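Lenell住宅環境における遠隔操作実演 画像ギャラリー

Skononon研究所 実演データ室
掲載日 2024年12月21日

本ページは、家庭内作業の遠隔操作実演計画「Fumo」のうち、シミュレーション上の住宅「Lenell」で実施した片付け作業の画像を掲載するものです。あわせて、実演の進め方、採否の基準、公開の範囲について概要を記します。画像は本ページの末尾近くにまとめてあります。

実演計画の概要

Fumoは、人がロボットを操作して家事に類する作業を行い、その一連の動作を記録して、ロボットの学習に供することを目的とした計画です。操作者は左右の手にそれぞれ入力装置を持ち、双腕ロボットの両腕を同時に動かします。移動は足元のペダルで行います。画面にはロボットの視点に近い映像が表示され、操作者はこの映像を頼りに作業を進めます。

作業の指示は短い文で与えられます。片付け作業の場合は「床にある缶を容器に集める」「容器を暖炉の前へ運ぶ」といった文です。指示文には手順や使う腕の指定を含めません。どちらの手で容器を持つか、缶を一つずつ入れるか、容器を缶の近くへ運んでから入れるかは操作者の判断に任されています。同じ指示に対して異なるやり方の実演が集まることを、当室では望ましいものと考えています。

今期の採録数は1,634件で、このうち片付け作業は122件です。残りは、扉や引き出しの開閉、食器の移し替え、洗濯物の運搬などが占めます。件数は採録を完了したもののみを数え、途中で打ち切った試行は含みません。

シミュレーション環境Lenellについて

Lenellは戸建て住宅の一階部分を模した環境で、台所、暖炉のある居間、庭に面したガラス戸を備えています。床は板張りで統一されています。物体の初期位置は試行ごとに変更され、操作者は開始時の画面で初めて配置を知ります。事前に配置を知らせる方式も試みましたが、探索にあたる動きが記録から失われるため、現在は採用していません。

照明と屋外の見え方は当面固定としています。前期には時刻の変化を加えた版も用意しましたが、夕刻の設定では床の色と物体の色が近づき、操作者の疲労が増すとの報告が複数の班から寄せられました。この版の扱いは1月の検討会で改めて協議します。

実演を採る手順

一、操作者は着席後、両腕を基準姿勢に合わせます。入力装置とロボットの腕の向きがずれたまま開始した試行は、後から補正することができません。開始前に必ず両手を一度ゆっくり開閉し、左右が入れ替わっていないことを確認します。

二、指示文を読み上げてから記録を開始します。読み上げの音声も記録に含まれます。言い間違えたときは、そのまま続けずに記録を止め、初めから読み直してください。

三、作業中は急な切り返しを避けます。物体に近づく直前に速度を落とし、指が縁にかかったことを映像で確かめてから握ります。縁に開口のある容器では、開口に指を通す持ち方と、縁を挟む持ち方のどちらも認めています。

四、取り落とした場合も、直ちに記録を止める必要はありません。拾い直して作業を終えた試行は「回復あり」の区分で採録します。物体が家具の下に入り、腕が届かなくなったときは終了とします。

五、作業が済んだら両腕を体の前に戻し、20秒以内に終了の操作を行います。静止した時間が長く続く記録は、学習に用いる際に末尾を切り詰めることになり、その分の手間が生じます。

一回の着席で行う試行は13件を上限としています。上限に達した操作者は休憩に入り、同じ日に再び着席する場合も別の種類の作業を担当します。

持ち替えと両腕の使い分け

片付け作業で操作者間の差が最も大きく現れるのは、容器を持つ腕と物を取る腕の分担です。容器を床に置いたまま両手で物を運ぶ者もあれば、片方の腕で容器を保持し続け、もう一方の腕だけで物を集める者もあります。前者は置く動作が安定し、後者は移動の回数が少なくなります。所要時間の平均に大きな開きはありませんでした。

保持し続ける方式では、容器の傾きに注意が要ります。操作者の手首は本人が思う以上に内側へ倒れており、映像では容器の口がこちらを向いて中が見やすくなるため、傾きに気付きにくいという問題があります。練習時には中身の入った容器を持って部屋を横切る課題を課し、傾きの感覚を身に付けてもらいます。中身が少ないうちは深く傾けても影響が出ないことが多いのですが、採録の段階では中身の有無にかかわらず、移動の際に口を上に向けることを原則としています。物を入れるとき、または容器を置くときに傾けることは差し支えありません。

左腕の扱いについても一言します。右利きの操作者は左腕を床の近くに下ろしたまま忘れる傾向があり、歩行の際に家具の脚や敷居に指先が触れる例が見られます。使わない腕は画面の下端に指先が見える高さに保つよう指導しています。完全に画面の外へ出してしまうと、次に使うときの位置合わせに時間を要します。

採否の判定

記録された試行は、操作者とは別の担当者が全編を再生して判定します。判定の区分は「採録」「回復あり」「再実施」の三つです。再実施とするのは、指示文と結果が一致しないもの、物体が壁や床にめり込む等の計算上の不具合が生じたもの、読み上げの音声が欠けているものです。動作が遅いことのみを理由に再実施とすることはありません。

判定に迷う例として、指示にない物まで片付けてしまった試行があります。「缶を集める」という指示に対し、操作者が近くの別の物も拾った場合、当初は再実施としていましたが、現在は指示文を結果に合わせて書き直したうえで採録しています。書き直しの有無は記録に残しますので、利用者は元の指示文のみに限定して抽出することもできます。

練習用の教材はNwachukwu式と呼ばれる三段階の課題から成ります。第一段階は片腕による把持、第二段階は移動を伴う運搬、第三段階は両腕に別々の物を持った状態での移動です。第三段階を終えた操作者のみが片付け作業の採録に加わります。教材の改訂版では第二段階に方向転換の課題を追加しました。狭い場所で向きを変える際に腕を畳む習慣が付き、壁際での接触が減っています。

公開と利用について

採録した試行のうち、操作者の同意が得られたものを順次公開します。公開されるのは、映像、両腕の関節角、指の開度、指示文、判定区分です。読み上げの音声は公開の対象としません。本ページの画像は、出典として「Skononon研究所 Fumo計画」と明記のうえ、教育および研究の目的で転載いただけます。改変した画像を掲載する場合は、その旨を併記してください。

片付け作業 画像

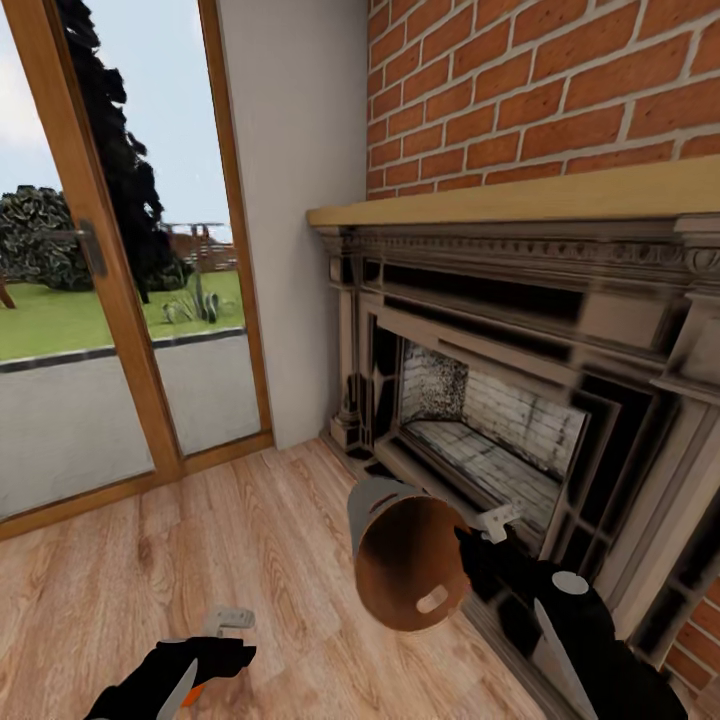
暖炉の前。右のグリッパで容器を持ち、左のグリッパは空いています。 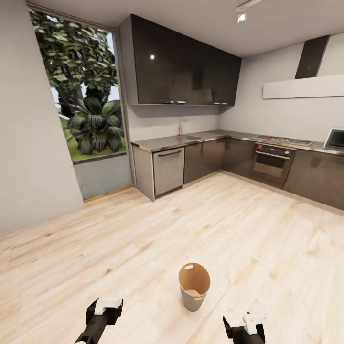
台所。容器は床に立ててあり、両グリッパはその手前にあります。

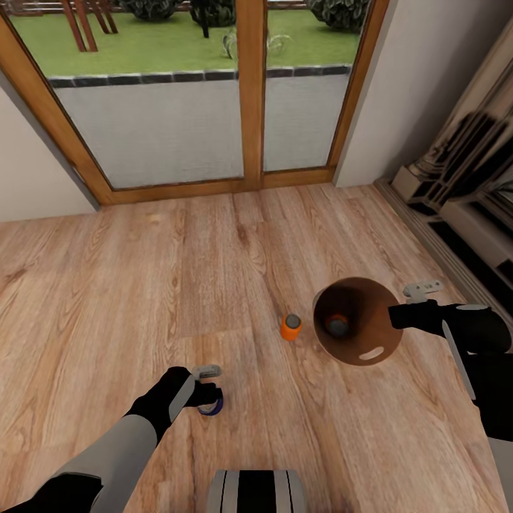 ガラス戸に近い床面での両腕の使い分け。左は青と白の缶、右は容器の縁を把持しています。橙色の缶は容器の中に一つ、床に一つあります。

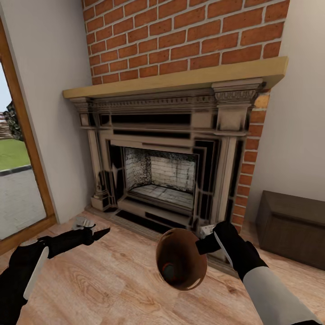 居間。左に濃い茶色の細長い物、右に傾けた容器を持った状態です。

閲覧者から寄せられたご意見

操作の経験がある者として一点申し上げます。採否の基準に「遅いことのみを理由に再実施としない」とあるのは大変ありがたいのですが、実際に座っていると、隣の席の終了音が聞こえるだけで手が速くなります。以前に参加した別の計画では終了音を消す設定があり、取り落としが目に見えて減りました。Fumoでも席ごとに音を切れるようにしていただけないでしょうか。また、使わない腕を画面の下端に保つという指導には賛成ですが、長く続けると肩に負担がかかります。肘を載せる台の高さを操作者が自分で変えられるかどうか、手順の欄に書き添えていただけると、これから参加する方の参考になると思います。持ち替えについては、容器を一度床に置いてから反対の手で取り直すやり方も練習課題に入れてほしいです。空中で渡そうとして落とすことが、私の場合は一番多くありました。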